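Can it put the dishes away yet?

2019-06-09

Every few months a relative asks me when they can buy a robot that does the dishes. I used to say ten years. I have been saying ten years since I started in this line of work, so this spring I decided to keep score on one narrow task and report where things stand.

The task is nesting bowls. You have a set of bowls in graded sizes, and they need to end up stacked one inside another, smallest on top. A four-year-old can do it. It comes up in every kitchen after every meal, and it comes up on shop floors too, with trays, tubs and molded housings in place of bowls. Chenxi Fu, who runs the packing cell at Haldale, told me her people nest parts for most of a shift and that she would automate it tomorrow if the numbers worked.

So what are the numbers? With the bowls placed at fixed spots, right side up, the arms get close to perfect. We ran 100 trials that way in February and lost one, to a loose finger screw. That result is worth very little. A fixture and a pneumatic cylinder could do the same job, and have done for decades.

Place the bowls by hand wherever they happen to land and the rate goes down to 90 out of 100. Change the order in which they have to be picked up and it goes down to 70. Most of the losses have the same cause. A bowl wall is thin, curved and slick, and the finger has to go over the rim on one side and stay outside it on the other. If the fingers come in a few millimeters too far toward the center, they close on air. Too far out and they push the bowl across the table.

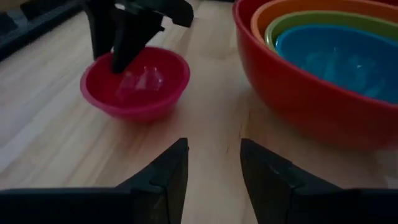
The second kind of failure is the release. Picking up a bowl by its rim tilts it slightly, and the tilt depends on how deep the grip is. A tilted bowl lowered into a larger one touches on one side first. A person feels that contact and lets the bowl settle. Our controller has no force sensing worth the name, so it opens the fingers at the planned height and the bowl drops the rest of the way. Usually it seats. Sometimes it rides up the wall and sits crooked, and then the next bowl has no chance.

Tianyou Yao thinks this is a data problem. His view is that a policy trained on enough human demonstrations will pick up the settling motion without anyone writing it down. We have 967 demonstrations so far, and I will grant that the motions look less stiff than they did with the first batch. There is now a small wiggle at the end of a placement that no one programmed. Whether the wiggle helps, I can't say yet. I need a run with it suppressed, and I haven't had the bench time.

Qianru Ding thinks it is a hardware problem and wants softer fingertips. I lean her way on the slipping and his way on the release. Softer tips would also wear faster, and replacing them is a cost that never shows up in a demo video.

Speed is the other half of the question. A person nests a set in a few seconds while talking about something else. The arms take most of a minute, and someone has to stand near the stop button. For a kitchen that might be acceptable, if it ran at night and nothing broke. For Chenxi's packing cell it is out of the question.

My answer for the relatives has changed a little. Bowls on a clear table: nearly. Bowls in a sink, wet, with a fork in one of them: no, and I would not trust a date from anyone selling one. I plan to try mugs next. The handles worry me.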